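Session notes, live event video: signal path and show calling. Prepared by Graça Fonseca for the second-year production group. Revised 15/05/2023.

These notes cover what happens between the camera head and the screen at a mid-sized live show. Lighting and audio are handled in separate handouts and appear here only where they touch video.

## 1. Signal path

A camera feed passes through the following stages:

1. Camera head and lens
2. Camera control unit (CCU)
3. Router
4. Frame sync, if the source is not locked to house reference
5. Switcher input
6. Program or auxiliary output
7. Screen processor
8. LED wall or projector

Each stage adds delay. A frame sync adds up to one frame, and most switchers and processors add one or two more. At 50 frames per second one frame lasts 20 ms, so four frames of total delay puts the picture 80 ms behind the performer. The front rows will see it. Measure the whole chain at line-up and write the figure on the patch sheet.

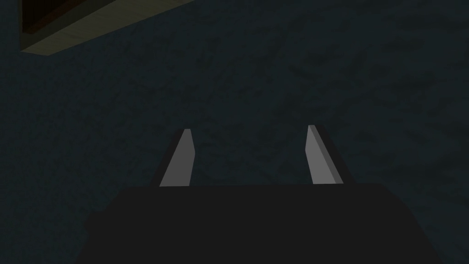

Delay at the screens is fixed by shortening the path. Take out processing that the show does not use, lock all cameras to reference so that no frame sync is needed, and run the processor in its low-latency mode where it has one. Delaying the PA to match the screens is only acceptable for far seating fed by delay towers, and the audio lead decides that.

## 2. Reference and formats

All sources run at one format. Choose it from the screen processor backward, and convert odd sources (laptops, playback from guests) before the router. A converter at the switcher input is harder to reach once the desk is built.

Reference is distributed from one sync generator. Do not loop reference through more than a few devices; use a distribution amplifier. Terminate the last device in any loop. A missing termination often shows up as a camera that drops lock when another unit is powered off.

Coax for 3G-SDI should be kept under 80 meters with good cable. Past that, use fiber. On the Bremell arena job the front-of-house run was well past the limit and was moved to fiber at the planning stage.
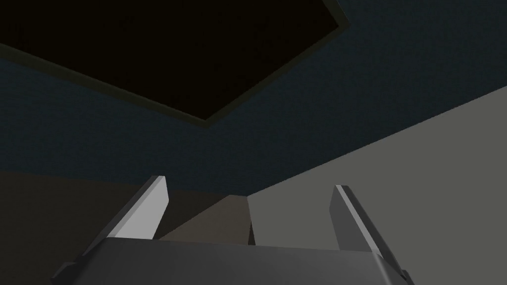 **Can the switcher re-time a source that is not locked?**

Many current switchers have a frame sync on every input, and they will accept an unlocked source without visible faults. The cost is extra delay on that input alone, so a cut between a locked and an unlocked camera will show a small jump in lip sync.

## 3. Show calling

The director calls shots. The technical director (TD) operates the switcher. On small shows one person does both, and calls are still spoken aloud so that camera operators know what is coming.

Standard order of words:

| Call | Meaning |
|---|---|
| "Ready two" | Camera 2 holds its shot; TD puts it on preview |
| "Take two" | TD cuts to camera 2 |
| "Ready to dissolve, three" | TD sets a mix to camera 3 |
| "Dissolve" | TD runs the mix |
| "Clear" | Camera coming off air may reframe |

The number comes last in a ready or take call. Martim Carvalho's running order for the Sula tour lists 19 cues in the first half, each with a camera, a transition and a playback clip where one is used. Copies will be given out in class. Mark up your own copy before the practical.

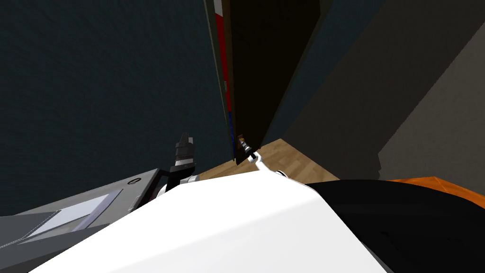
*Fig. 3. Simulated view: white robot body, with a gray counter to the left.*

Intercom discipline during the show:

- Camera operators answer with the tally or a nod of the lens, unless asked a question.
- Playback answers "standing by" once, when the clip is cued.
- Faults are reported as position, then problem: "Camera four, no return."
- General talk stops at the five-minute call.

## 4. Playback

Clips are delivered in the show format and checked from first frame to last on the playback machine itself. Each file name begins with the cue number. Leave gaps in the numbering (10, 20, 30) so that late additions fit. Run main and backup machines in parallel from a single trigger, with both outputs on the switcher.

Audio levels on clips are set with a 1000 Hz tone before rehearsal. Catarina Baptista will cover embedded audio next week.

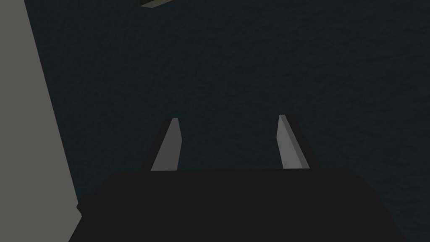 ## 5. Preparation for the practical

Groups of four rotate through director, TD, playback and camera control. Each rotation lasts 40 minutes, including line-up.

Bring a completed patch sheet showing source, router input, switcher input and measured delay. Sheets with blank delay columns will be returned. Aurora Rebelo has the blank forms and the login for the router software.

Reading: Koppel, course reader, chapter on timing, and the Prisavlow patch list in the shared folder.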